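Irnach votes again in March, and the merger with Brurnier is back on the ballot. The last attempt failed by 80 votes out of more than 2000, and the two councils have barely spoken since.

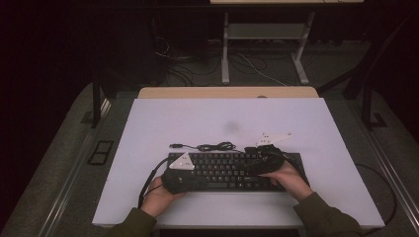
Supporters want one budget and one planning office. Opponents point to Llewellyn, which gave up its own council and lost its bus route within a year - a route 208 people used every day. The national government has offered money for the first 8 years. What happens after that is not in the bill.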